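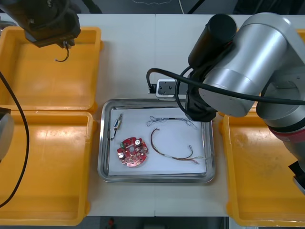 Thilini Sheikh wrote:
> Before we change any settings, was the arm in contact with the tray
> when it stopped, or did it fault in free air? The first post doesn't
> say. If it was free air I'd look at the cable before the gripper.

Free air, going by the log. Let me put it all in one place.

The job is sorting small electronics out of a steel tray lined with paper, two arms, yellow bins on both sides. The right arm threw a protective stop on the wrist joint 2 times on Sunday. Both came on the way up from the tray, with the fingers commanded open and nothing reported in the grip. The controller calls it a torque deviation. The Sellia logger has the wrist current climbing for 38 milliseconds before each trip, so it wasn't a single bad sample.
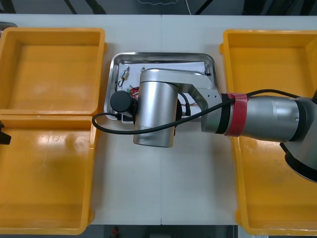

Could it be the payload setting? I checked that first, and the value matches the gripper plus camera, so I've ruled it out.

What I suspect is the cable. It loops around the wrist, and on our Zillix fixture we had the same kind of slow climb when a loop got pulled tight at one end of the wrist's travel. Renji re-routed that one and the fault went away.

The second problem worries me more. After each stop, the left arm kept going. Our cell program is supposed to hold both arms when either one faults, and it held only one. The left arm finished its move to a bin with the fingers open, then waited there.
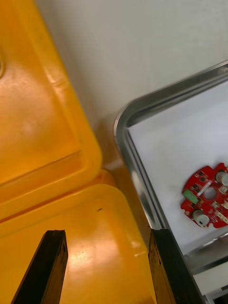 Chaminda traced it to the Emulora bridge. The fault message goes out once, and if the other side is busy with a move it gets dropped. There is no resend. He has a patch that repeats the message every 22 milliseconds until it is acknowledged, but I don't want to rely on a software message for this — the two stop circuits should be wired together, and they aren't.

Until that is done we run one arm at a time, with the other parked and its drive power off. 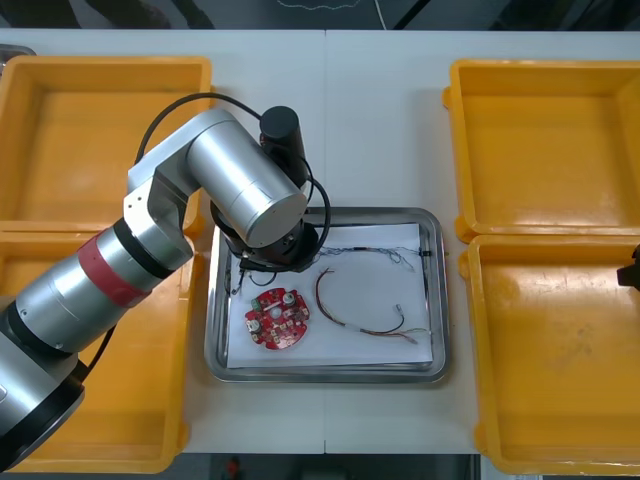
I have also cut the wrist speed by half on both arms. Rafsan will log the current on each one separately, same tray, same parts. If the climb shows up only on the right arm, I'll take the cable off and re-route it with more slack before anyone touches the torque limits. Please don't raise those limits to get past the fault.

Thilini, if you still have the wiring drawing from the Sikder cell, could you post it to the list?

Tania Bhuiyan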